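Robot learns to clear a bin by planning two picks ahead

Researchers at the engineering firm Presico have published results from a bin-picking method that chooses each grasp by looking at what it will leave behind for the next one. The work, carried out with a small team at the Hájek laboratory, was released as a preprint on April 19, 2020.

Bin picking is the job of taking mixed items out of a container one at a time. Most systems score every possible grasp in view and go for the one with the highest score. That works well while the bin is full, but the last few objects often end up pressed against a wall or wedged in a corner, where the gripper cannot get round them.

The new method, called Odex, adds a second step to the scoring. For each candidate grasp it estimates how the remaining objects are likely to lie afterwards, and marks the grasp down if it would make the next pick harder. It looks two picks ahead and no further.

"We tried longer plans and they didn't help," said Tatiana Kollár, who led the study. "Objects roll and slide in ways the model can't predict, so by the third pick you are mostly guessing."

The group trained the system on 2,421 recorded grasp attempts and then tested it on 547 new ones, using objects that had not been part of the training set. These included foil packets, toy blocks and small electrical devices, chosen for their mix of shapes and surfaces. Tests were run in an open metal bin with flared walls, using a KUKA arm. 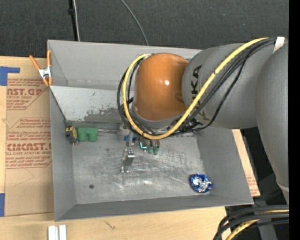
Why are objects in the corners so hard to pick up?

The gripper needs free space on at least two sides of an object, and a corner takes that space away. The walls also limit the angles at which the arm can come in, so a grasp that would be simple in the open may not be possible at all. Odex deals with this in part by going for objects near the walls earlier, while the arm still has other choices if the first attempt fails.

According to the preprint, the method emptied the bin without human help more often than the single-step scoring it was compared with. The difference was small at the start of each run and grew as the bin emptied. Time per pick was slightly longer, as the system has more options to weigh up before it moves.

Shiny items remained a problem for both methods. Depth cameras tend to return gaps or false readings on reflective surfaces, and a bare metal floor adds reflections of its own. The authors say a fair share of the failed attempts came from poor depth readings, and that better planning would not have saved them.

Tatiana Zeman, who works on warehouse handling at Brudlow and was not involved in the study, said the result was useful but limited. "In a warehouse the bin is refilled before it gets anywhere near empty," she said. "Where I can see this being used is returns and sorting, where you do have to get the last item out."

She added that she would like to see the same tests repeated with soft packaging, such as thin plastic bags, which changes shape when it is gripped.

The Presico team plans to release its grasp records in July, along with the code used for scoring. Kollár said the next round of work would look at using the tool to nudge an object away from the wall before trying to lift it. The preprint has not yet been peer reviewed.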